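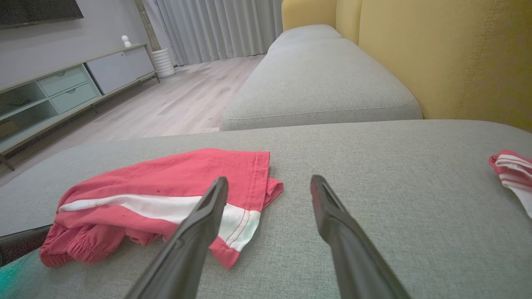
Can a household robot put away a load of laundry without help yet?

Mostly it can pick clothes up and move them, and folding works on simple items if you give it time. A mixed load, start to finish, in a regular living room, still needs a person close by.

1/ I've been reading spec sheets and watching long demos since April, the unedited kind where you can see the clock. Posting my notes in case anyone else is deciding whether to wait.

2/ Cloth is the hard part. A mug has one shape. A shirt dropped on a couch has a different shape every time, and the arm has to find an edge or a hem before it can do anything useful with it.

3/ Grumwood's two-arm unit folded a stack of plain towels in 35 minutes. Fine if you're at work. Same unit on T-shirts got through most of them but left the inside-out ones in a pile for the owner.

4/ Two fingers can pinch a sleeve. They have trouble when the layer underneath comes along too. You see this a lot with anything elastic or ribbed, where the fabric bunches up.

5/ Color helps. Red on light gray is easy for a camera to separate. Gray socks on a gray couch, less so. The Yeom manual tells you to sort onto a contrasting surface, so you're already doing part of the job.

6/ Shop floors are further along. Prornach has a line that moves 200 folded garments an hour into boxes, but every piece arrives flat and facing the same way. Someone upstream is doing that by hand.

7/ Price check: Sinine wants 119 a month for their rental plan, setup not included. I pay less than that for wash and fold down the street, and they do fitted sheets.

8/ Things I'd trust one with today: clearing clothes off the couch into a basket, carrying the basket, towels. I'd check on it for shirts. I wouldn't hand it anything with buttons.

9/ Someone asked about battery life. The Sinine lists 72 minutes under load. It goes back to the dock by itself and picks up where it stopped, as long as you haven't moved the pile.

10/ I'm not buying this year. If Grumwood gets the inside-out problem fixed I'll look again. Will add to this thread when the next firmware notes are out.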